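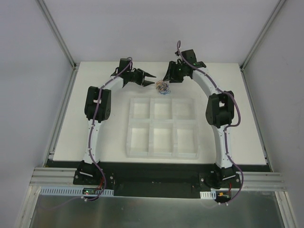 Two arms, a bundle of rubber bands and a tray with six compartments.

Buy the table before you buy the arms
By Lavanya Bangera
September 5, 2024

Every budget for a robot starts with the robot. I have read many such budgets, and I have written some of them, so I include myself in this criticism. On the first line stands the arm, with its price, and next to it a second arm, because two hands are better than one. Then come the grippers. Then, at the bottom of the page, there is a line with the name "other," and in this line the writer puts a small number that he hopes will be enough.

My opinion is that the line "other" should be written first, and that it should have a different name. It is the workplace of the machine. A person who is hired gets a desk, a chair, light and a door that closes. We do not call these things "other." We plan them before the person arrives.

Our shop in Prurnamholm is small. We pack repair kits for garden pumps, and a good part of this work is to separate small soft things: seals, rings, rubber bands. My colleague Ilango Nadar has argued for a long time that a two-arm cell could take some of this work. In spring we asked for offers. The offer from Zevach was short and cheap. The offer from Kotar was eleven pages and not cheap. Most people in our meeting liked the short one.

I asked for one evening to compare them. The short offer had the arms, the controllers and delivery. The long offer had the same kind of arms at nearly the same price, and after this it had rails, a mounting plate, side walls, a back wall, cable duct, cable clips, spare cables, lighting and 40 hours of work by a technician to put it all together. Kotar was not more expensive. Kotar had only written down what we would pay in any case, later, in small invoices that no one adds together.

Please look at the picture again with the eyes of a buyer. The arms take your attention, as they should. But somebody also had to choose the aluminum profiles, and the plate on which both bases are mounted, and the slotted duct near each base. Somebody fixed the purple cables to the links with small clips or zip ties. Somebody selected a tray. All of it costs money, and most of it costs working time, which in a small company is the harder thing to find.

Cables are my favorite subject here, and my colleagues are already tired of it. A cable on a moving arm bends all day. It is a part that you use up, like a brake pad in a car. Still I have almost never seen spare cables in a first budget. Pallavi Gautam, who does our purchasing, now asks each supplier for the price and delivery time of one complete cable set. From one of them the answer was 16 working days. For us that would mean three weeks of packing by hand, and it would be caused by the cheapest part of the system.

Then there is the material on which one practices. Rubber bands cost nothing, so they are not in any budget. But a tangle of bands in different colors is a hard task for two fingers of plastic or metal, and to find out how hard, someone must stand there and make the tangle again, and again. These hours belong in the plan. We have written them as five hours per week, and Ilango says this is too few. I think he is right, but I could not get more.

I should be fair to the other side. Jana Hagedorn, who led our planning before me, believes that a complete budget kills projects. If you show the full sum on the first day, she says, the management will say no, and you will never learn anything. Better to buy one arm, screw it to an old bench and see. I respect this, and for a school or for a person with free evenings I would give the same advice. In a company it often ends badly. The arm on the old bench gives poor results, the bench moves a little, the light changes in the afternoon, and after half a year people conclude that robots are not for us. They have tested the bench.

So my proposal is modest. Take your draft and cover the lines for arms and grippers with a sheet of paper. Read what remains. If it is one line, send the draft back. If it is a page, with names beside the hours, you can talk about which arm.

We will decide between the two offers at the end of September. The Zevach people have now sent a longer version, at our request, and it has grown to nine pages.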